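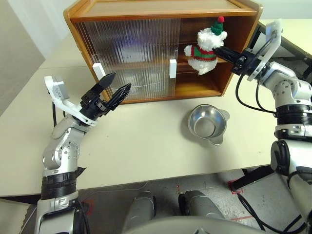
Putting things away is the household chore we chose for our project. People do it many times a day and do not think about it, but for a machine it has several hard parts. The door must be moved without pushing the whole cabinet, and a soft object must be held without losing it. A plush bear in a green hat and a striped sweater, held by one gripper at the upper shelf, is a good test of the second part, because the soft body can bend in the fingers. The ribbed sliding door has only small handles, and we think it is the more difficult half of the work.

Home Search this site Projects Reports People Contact
Search for... Go

Method and first results

Genji Nishimura and I looked through 896 recorded attempts from the Wunon kitchen tasks. We marked an attempt as complete only if the object was in its place and the door was closed at the end. By this rule 231 attempts were complete. Many of the others stopped at the door — the fingers came near the handle but did not catch it. Small changes in the place of the bowl or the jars also gave trouble.

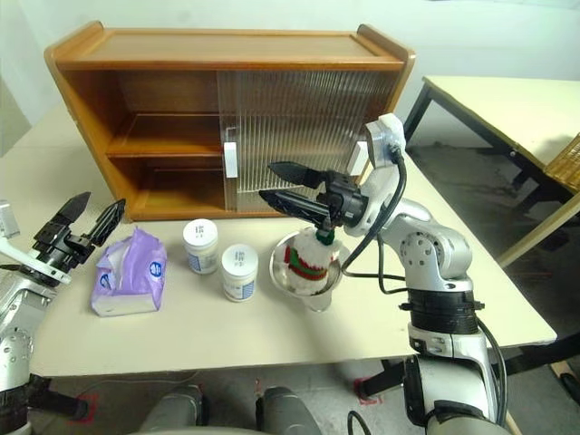 Ayanda Le Roux wrote in the margin of our draft that our rule is too strict, and that a person at home would be happy if the toy is inside and the door stays open. We discussed this for a long time. In the next version we will give two results, one for the object and one for the door. Our answer for now is that the machine can help with this chore, but a person must still stay near.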